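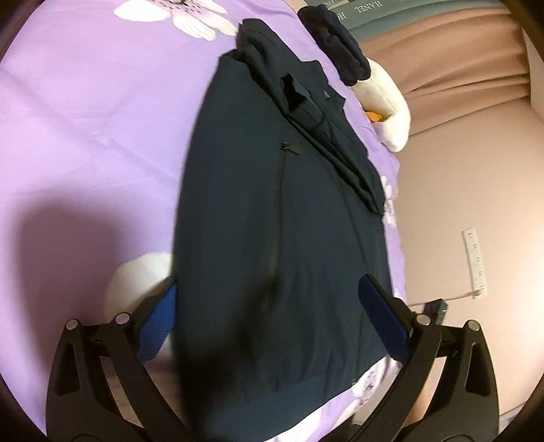
Leromel opens jacket folding service in Skudulstead

Leromel is pleased to inform that from May our wardrobe care service is available also to homes in Skudulstead. We fold and store winter jackets for the warm months. The jacket is laid flat on the bed, the sleeves are folded over the body, and the pocket zips are checked before packing. The price is 24 pounds for each household, and 80 places are open for the first month.

Dark jackets are the most common request, and a light bedsheet helps to see every crease.
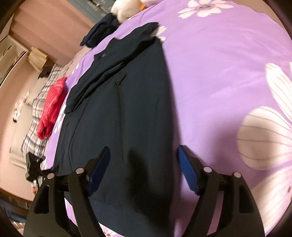

Hamisi Lema remarked that many families keep good jackets pressed in a full cupboard until autumn, and the collar then loses its shape.

Bookings are taken at the Leromel desk in Rathore House until 6 pm.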